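COMMUNIQUÉ DE PRESSE
Gemmont, décembre

Apprentissage par démonstration : Dullelari publie Stellivow, une méthode de recalage temporel pour les données de manipulation à deux mains recueillies sans robot

Dullelari annonce la publication de Stellivow, méthode de traitement des démonstrations de manipulation bimanuelle enregistrées au moyen de pinces tenues à la main. La méthode corrige le décalage temporel entre les deux pinces et écarte les segments dont la trajectoire ne peut être reconstruite avec une précision suffisante. Le rapport technique, le code de prétraitement et une partie des enregistrements sont mis à disposition des laboratoires et des industriels qui en font la demande.

Contexte

L'apprentissage par imitation suppose de disposer de démonstrations en nombre. La téléopération d'un bras robotisé fournit des données directement exploitables, mais elle immobilise la machine et impose à l'opérateur une cadence inférieure à celle du geste naturel. Les pinces portatives évitent cette contrainte : l'opérateur exécute lui-même la tâche, et la position de chaque pince est estimée à partir de marqueurs visuels et de mesures inertielles.

Le passage à deux mains introduit une difficulté supplémentaire. Chaque pince possède sa propre horloge, et la dérive entre les deux flux augmente avec la durée de la session. Sur des gestes indépendants, l'effet reste limité. Sur des gestes coordonnés, par exemple lorsqu'une main stabilise un objet que l'autre saisit, un écart de quelques images suffit à inverser l'ordre apparent des contacts. Une politique entraînée sur ces données reproduit l'inversion.

Principe de la méthode

Stellivow procède en 2 étapes. La première estime, pour chaque pince, une trajectoire à six degrés de liberté dans un repère commun, celui de la caméra portée par l'opérateur. Les marqueurs fiduciaires montés sur les pinces servent d'ancrage absolu ; les mesures inertielles assurent la continuité pendant les occultations. La seconde étape recale les deux flux l'un par rapport à l'autre en maximisant la cohérence entre les mouvements observés par la caméra et les signaux d'ouverture et de fermeture des mors. Le recalage est recalculé sur une fenêtre glissante de 20 secondes, ce qui permet de suivre une dérive non linéaire.

Un indice de confiance est attribué à chaque segment. Il combine la visibilité des marqueurs, l'erreur de reprojection et la stabilité du décalage estimé entre fenêtres voisines. Les segments situés sous le seuil sont exclus du jeu d'apprentissage et conservés à part, avec le motif du rejet.
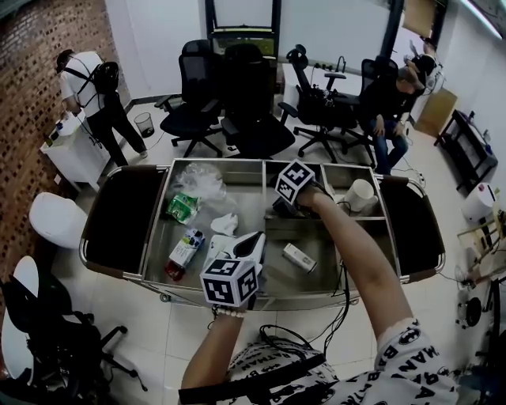

Le protocole de collecte a été conçu pour des locaux ordinaires. Aucun réseau de caméras fixes n'est nécessaire et l'étalonnage se limite à une courte séquence de mouvements au début de chaque session. Les objets sont des articles courants, rigides ou souples, disposés sans ordre imposé. Les matériaux transparents et déformables ont été retenus dans le protocole en raison des difficultés qu'ils posent aux méthodes fondées sur la seule estimation de pose des objets.

Les opérateurs reçoivent une consigne de tâche, sans indication sur la main à employer ni sur l'ordre des prises. Ce choix augmente la variabilité des trajectoires. Il rend l'apprentissage plus long, mais les essais préliminaires avaient montré qu'une consigne trop stricte produisait des politiques peu tolérantes au déplacement des objets.

Évaluation

La méthode a été évaluée sur 192 sessions réparties en 4 familles de tâches : tri d'objets entre compartiments, transfert d'une main à l'autre, ouverture d'emballages souples et rangement de récipients. Une même architecture de politique a été entraînée successivement sur les données brutes, sur les données recalées sans filtrage, puis sur les données recalées et filtrées. Les politiques ont ensuite été exécutées sur la plateforme à deux bras Menon, équipée de mors de géométrie identique à celle des pinces portatives.

Le recalage seul améliore le taux de réussite sur le transfert d'une main à l'autre et sur l'ouverture d'emballages, tâches pour lesquelles la coordination est déterminante. Il n'a pas d'effet mesurable sur le tri, où les deux mains travaillent le plus souvent séparément. Le filtrage apporte un gain dans les quatre familles. Ce gain est le plus faible pour le rangement de récipients, dont les segments rejetés étaient peu nombreux.

L'analyse des échecs résiduels fait apparaître deux causes principales. La première est le glissement de l'objet après la fermeture des mors, les pinces utilisées ne mesurant pas l'effort de serrage. La seconde tient aux approches rasantes le long d'une paroi ou d'une séparation, pour lesquelles la marge de positionnement du bras est inférieure à celle de la main humaine.

Limites

Les résultats portent sur des tâches exécutées à poste fixe. Les déplacements de l'opérateur pendant la manipulation ne sont pas traités par la version actuelle. L'estimation de pose se dégrade lorsque les marqueurs des deux pinces sont simultanément occultés au-delà de la durée couverte par l'intégration inertielle ; ces passages sont rejetés par le filtre, au prix d'une perte de données sur les gestes effectués au fond de contenants profonds. Enfin, le seuil de confiance a été fixé empiriquement et devra être réajusté pour d'autres géométries de pince.

Suites

Dullelari prépare l'intégration d'un capteur d'effort dans les mors et l'extension du recalage à des opérateurs mobiles. Une campagne complémentaire portant sur des contenants fermés est en cours à Gemmont.

Disponibilité

Le rapport technique décrit les paramètres d'étalonnage, le format des fichiers et le détail des essais par tâche. Le code de prétraitement est distribué sous licence de recherche. Les demandes d'accès aux enregistrements doivent préciser l'établissement demandeur, l'usage prévu et la durée de conservation envisagée.

À propos de Dullelari

Dullelari développe des outils de collecte et de traitement de données pour la manipulation robotisée. L'entreprise est implantée à Gemmont.

Contact presse : service communication de Dullelari, Gemmont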